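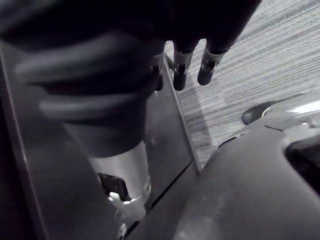
The hand unit seen from the wrist position, with the fingertips lowered beside a grey metal panel.

Gallery: The Zemik Robotic Hand at Work

Published June 19, 2021

Pakeo supplies and supports the Zemik robotic hand for workshops, laboratories and training centres. The hand is offered for purchase or for hire, together with its wrist coupling, control software and a printed handbook. This page accompanies the product listing and is intended for organisations considering a first order.

About the picture

The hand has a matte black covering, glove-like in appearance, with broad rounded folds across the back. Polished metallic rings are fitted close to the dark, rounded tips of two of the fingers. The bright silver collar belongs to the lower end of the forearm segment and has a small dark bracket at its side. The large curved housing nearby is moulded in grey plastic.

What is supplied

The standard kit comprises one hand, one coupling, a mounting bracket and 2 spare fingertip sets. The covering may be removed for cleaning and replaced by the customer without special tools. A carrying case is available separately – customers who intend to move the hand between sites are advised to order one.

Hire terms

The minimum hire period is 8 working days. A refundable deposit of 300 euros is payable on booking, and the kit must be returned with all its parts and the handbook. Training for new operators is given at our Slaoui centre in groups of no more than 17. Places for August may now be reserved.

Software

The hand is controlled through Clumen, which is included in the purchase price and in all hire agreements. Updates are issued to registered customers. Existing users should install the current version before connecting a new hand.

Enquiries

Questions about orders, hire and training should be addressed to Chaimae Ait Ali, Customer Services, Pakeo. Please state the name of your organisation and the intended use of the equipment. Written quotations are provided on request.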